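## Tinel worktops: care and surface questions

**What finish does the Tinel top have?**
Matt white on the upper face and all four edges. The standard top is 18 mm thick and 125 cm long.

**Which cleaner should I use?**
Warm water with a little washing-up liquid, applied with a soft cloth. Cream cleaners and scouring pads polish the finish and leave shiny patches that can't be reversed.

**Why does the white look different from one side to the other?**
A matt white surface takes on the colour of the light falling on it. Daylight gives a bluish cast, warm bulbs a yellower one. Check the colour under one light source before reporting a fault. 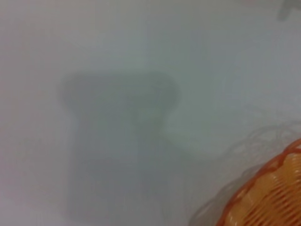 Marks that stay in place when the lamp is moved are stains or wear. Marks that move with it are shadows and need no treatment.

**Can I keep baskets on it?**
Yes. Lift them when moving them, as grit caught under the base will scratch. Felt pads (part 209) fit most flat-bottomed baskets.

**Can the top be replaced separately?**
Yes, for frames made after December 2021. Write to Mohcine Berrada in Hukorex spares and quote the number under the front rail.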